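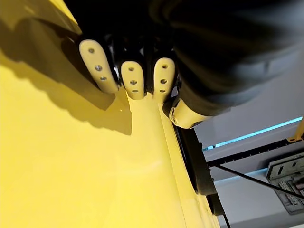
フェヴステッド 4月

第4章 はじめての配信視聴とウォッチパーティーの設定

ゲームの新作発表番組を、離れた場所にいる友だちと同じタイミングで見て、同じ瞬間に「うわっ!」と声を上げる。Lundowはそのための視聴アプリです。第3章までで本体へのインストールとアカウントの作成は終わっていますので、この章ではいよいよ番組を登録し、部屋を作り、当日を迎えるところまで進みます。初めての方でも、番組の前の晩にゆっくり取り組めば十分間に合います。

用意するもの
・Lundowをインストールしたゲーム機、またはパソコン
・Yookアカウント(第2章で作成したもの)
・ヘッドセット、またはマイク付きイヤホン
・スマートフォン(招待コードの送信に使います。なくても設定はできます)

4-1 番組を登録する

1. ホーム画面で「番組表」を開きます。
2. 右上の虫めがねを選び、番組名かメーカー名を入力します。日本語でも英語でも検索できます。
3. 見たい番組を選ぶと、詳細画面に開始時刻、予定の長さ、対応言語が出ます。
4. 「この番組を登録」を押します。ボタンの色が変わり、ベルのマークがつけば登録完了です。
5. 通知のタイミングを選びます。初期設定は開始の19分前です。飲み物を取りに行って、席に戻って、友だちが揃うのを待つのにちょうどいい長さなので、最初はこのままで使ってみてください。

注:番組表の時刻は、本体の地域設定に合わせて自動で換算されます。海外の発表番組は日本時間の深夜や早朝になることが多く、日付をまたぐ場合は時刻の横に「翌」と表示されます。「翌2:00」とあれば、登録した日の夜更かしの先にある午前2時です。

注:メーカーの都合で開始時刻が変更されると、番組表の時刻も更新されます。このときベルのマークに小さな点がつきます。点を見かけたら、詳細画面を一度開いて確認してください。

注意:本体の時計を手動で進めたり戻したりしていると、通知が正しく届きません。ゲームの都合で時計を変えている方は、番組の当日だけでも「インターネットで自動設定」に戻しておきましょう。

4-2 部屋を作る

ここからが楽しいところです! 部屋は、番組を一緒に見る人だけが入れる小さな客席のようなものです。

1. 登録した番組の詳細画面で「部屋を作る」を選びます。
2. 部屋の名前をつけます。全角で19文字まで入ります。あとから変えられますので、勢いでつけてしまって構いません。
3. 部屋の種類を選びます。
 ・少人数の部屋:8人まで。全員が声で話せます。
 ・広い部屋:500人まで。声で話せるのは部屋主が選んだ4人で、ほかの人は文字とスタンプで参加します。
4. 「入室の条件」を選びます。初期設定は「招待コードを知っている人」です。
5. 「決定」を押すと、部屋の画面と招待コードが表示されます。

初めてなら、少人数の部屋をおすすめします。予告映像の最初の一音で誰かが曲名を言い当て、別の誰かが悲鳴を上げる、あの感じがいちばんよく伝わるのは、やっぱり声が重なる人数のときです。

注:少人数の部屋を、あとから広い部屋に変えることはできます。逆はできません。

注:広い部屋で話せる人は、番組の途中でも入れ替えられます。参加者の一覧から名前を選び、「マイクを渡す」を押してください。すでに話せる人が上限に達している場合は、先に誰かのマイクを戻してもらう必要があります。

4-3 友だちを招待する

1. 部屋の画面で「招待」を開きます。
2. 次のいずれかの方法で招待コードを送ります。
 ・Yookのフレンド一覧から相手を選ぶ
 ・コードをスマートフォンに転送し、ふだん使っているメッセージアプリで送る
 ・コードを読み上げて伝える
3. 相手がコードを入力すると、部屋の画面に名前が現れます。

コードは英字と数字の組み合わせです。見間違えやすい文字は最初から使われていませんので、電話で読み上げても大丈夫です。

注意:広い部屋の招待コードをSNSに公開すると、知らない人も入室できるようになります。公開する場合は「入室の条件」を「部屋主の承認」に変えておいてください。コードは「招待」の画面にある「作り直す」でいつでも無効にできます。作り直しても、すでに入室している人が追い出されることはありません。

4-4 映像のタイミングを合わせる

同じ配信を見ていても、回線や機器の違いで映像には数秒のずれが出ます。たった数秒でも、発表番組では大問題です。タイトルロゴが出る前に隣の人が「続編だ!」と叫んでしまったら、驚きが半分になってしまいますよね。Lundowには、このずれをそろえるFokine(フォーキン)という同期機能が入っています。

1. 参加者が揃ったら、部屋主が部屋の画面で「Fokineで合わせる」を押します。
2. 全員の画面に短いテスト映像が流れます。丸が中央の線に重なった瞬間に、それぞれ決定ボタンを押してください。
3. 同じ操作を4回くり返します。
4. 「そろいました」と表示されたら完了です。

ボタンを押すのが早すぎたり遅すぎたりした回は、自動的に計算から外れます。うまく押せなくても慌てずに、次の丸を待ってください。リズムゲームが得意な人がいると、ここで妙に盛り上がります。

注:Fokineは、いちばん遅い人の映像に全員を合わせます。回線の遅い人が一人いると、部屋全体の映像が少し遅れます。SNSの実況を同時に開いていると、部屋の映像より先に内容が目に入ることがありますので、先の展開を知りたくない方は閉じておきましょう。

注:途中から入った人がいるときは、その人だけにテスト映像を流せます。参加者の一覧で名前を選び、「この人を合わせる」を押します。ほかの人の映像は止まりません。

注意:テレビの映像処理によっては、画面に出るまでに余分な時間がかかります。テレビ側に「ゲームモード」がある場合は、Fokineを使う前にオンにしてください。合わせたあとで切り替えると、もう一度やり直しになります。

4-5 声と音のバランスを決める

1. 部屋の画面で「音量」を開きます。
2. 「番組」と「声」の二本のつまみを動かします。
3. 「声が入ったら番組を小さくする」を、必要に応じてオンにします。
4. 「マイクの確認」を押して何か話し、メーターが緑の範囲で動くことを確かめます。

番組の音をしっかり聞きたい方は、手順3をオフにしておくとよいでしょう。新作の音楽は初公開のときにしか味わえない高揚感がありますし、司会者が小声でさらりと発売時期を言うこともあります。反対に、みんなの反応こそが主役だという部屋では、オンにすると会話がぐっと楽になります。

注:音量は参加者ごとに個別に決められます。声の大きい友だちがいるときは、その人の名前を選んでつまみを下げてください。下げたことは相手には表示されません。

注意:ヘッドセットを使わずにスピーカーから音を出すと、番組の音がマイクに入り、部屋全体に二重に聞こえることがあります。スピーカーで視聴する方は「話すときだけマイクを入れる」に設定してください。

4-6 当日の流れ

1. 通知が届いたら、Lundowを開いて部屋に入ります。
2. 部屋主は参加者が揃っているか確認し、4-4の手順で映像を合わせます。
3. 開始までは、待機画面に「予想ボード」が表示されます。発表されそうなタイトルを書き込んでおきましょう。
4. 番組が始まると予想ボードは自動で閉じ、書き込みができなくなります。
5. 予想が当たったら、部屋主が「当たり」を押します。書いた人の名前の横に星がつきます。

予想ボードはぜひ使ってみてください。毎回同じ幻のシリーズの復活を書き続けている人の欄に、ついに星がつく日が来るかもしれません。そのときの部屋の騒ぎを想像するだけで、次の番組が待ち遠しくなります。

注:予想は一人につき8件まで書き込めます。締め切り前なら何度でも書き直せます。

注:番組の途中で席を外すときは、「ちょっと離席」を選ぶと名前が薄く表示され、マイクが切れます。戻ったあとに「見逃した分」を押すと、離席中の映像を小さな画面で追いかけられます。この間、ほかの人の声は一時的に聞こえません。

4-7 困ったときは

部屋に入れない
 招待コードの有効期限は番組の終了時刻までです。前回の番組のコードを入力していないか確認してください。コードが正しいのに入れないときは、部屋が満員になっている可能性があります。

映像が止まる、粗くなる
 「設定」から「画質」を開き、「自動」を選びます。大きな発表番組では開始直後に回線が混み合います。本体でゲームのダウンロードや更新が動いていたら、いったん止めてください。

声が聞こえない
 「音量」の「声」が下がりきっていないかを確認します。それでも聞こえないときは、ヘッドセットを一度抜き、部屋の画面を開いたまま差し直します。

映像のタイミングがまたずれてきた
 回線が一度切れて再接続すると、ずれが戻ることがあります。部屋主に「この人を合わせる」を使ってもらいましょう。

通知が来なかった
 本体の「おやすみ時間」がオンになっていると、深夜の通知は届きません。「設定」の「通知」で、Lundowを例外に追加してください。

4-8 番組が終わったら

番組が終わっても、部屋はすぐには閉じません。部屋主が「部屋を閉じる」を押すまで、そのまま感想を話し続けられます。「もう一度見る」を開くと発表されたタイトルの一覧が出ますので、気になった映像を選んで、全員で最初から見直すこともできます。このときFokineの設定はそのまま引き継がれます。

部屋を残しておきたい場合は、「部屋を閉じる」の代わりに「次の番組まで保存」を選びます。名前、参加者、予想ボードの星がすべて保存され、次に番組を登録したときに「前の部屋を使う」が表示されます。

注:保存できる部屋は4つまでです。それ以上になる場合は、残したい部屋を選ぶ画面が表示されます。

注意:部屋主がアカウントを削除すると、保存した部屋も消えます。削除の前に、参加者の一覧で別の人を選び、「部屋主を譲る」を押してください。

予想ボードの表示を変える方法と、スタンプの追加については第5章をご覧ください。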